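Call for Narrators and Proof Listeners
Jeltcombe Audio
Posted 2019-01-07

Jeltcombe Audio invites applications from narrators and proof listeners for its new season of unabridged recordings. The season includes the fantasy series Folach, the Dolan mysteries and a number of single titles for younger listeners. Work is paid and is offered on a title-by-title contract. Applicants may apply for either role or for both, but will not be assigned both roles on the same title.

The Jeltcombe catalog currently holds 1,343 titles, of which 309 are intended for listeners under the age of sixteen. Demand for the younger list has grown, and the company wishes to add voices that have not previously appeared in it. Prior credits in audiobooks are welcome but not required. Stage, radio and classroom reading experience will be considered on equal terms.

Narrators

Narrators prepare the full text before the first session, mark all names and invented words for the pronunciation list, and record in the Londow studio under the supervision of a director. Home recordings are accepted for auditions only. A narrator should be able to keep a steady pace and pitch over a session of four hours, with breaks, and to hold a cast of distinct character voices across several volumes. The Folach books contain a large number of place names drawn from Irish, and applicants for that series should state their knowledge of the language, if any.

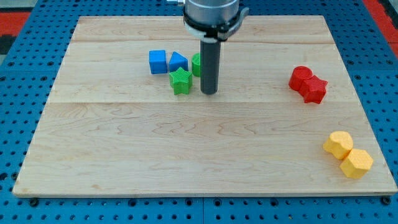

Proof listeners compare each finished recording with the printed text and report any departure from it. Reports are made on the standard form and must give the chapter, the time and the nature of the error. Missed words, repeated lines, page noise, changes in room tone and shifts in a character's accent are all to be noted. The work calls for the kind of attention that finds the faint seams between the planks of a pale board, where the grain on either side is nearly alike; an edit between two takes can be just as slight. Proof listeners work from their own homes and must have closed-back headphones, a quiet room and a reliable internet connection.

Terms

Narrators are paid by the finished hour. Proof listeners are paid by the hour of audio reviewed, with a second fee for checking corrections. Rates are set out in the contract schedule, which is sent to all applicants invited to the second stage. Contracts for a series cover one volume at a time and may be renewed. The first volume of Folach runs to 863 pages in print, and its narrator should expect to be in the studio for several weeks.

How to apply

Applicants for narration should send a résumé and 2 audio samples, one of narrative prose and one of dialogue, each no longer than five minutes. Samples should be free of music and effects. Applicants for proof listening should send a résumé and a short letter describing any editorial or audio experience. A listening test will be sent by return.

Applications should be addressed to Ultan Mac an tSaoi, Head of Casting, Jeltcombe Audio, and marked with the role sought. Applicants under eighteen must include the written consent of a parent or guardian. Recording for the season ends in October. Samples will be kept on file for future titles unless the applicant asks for them to be deleted.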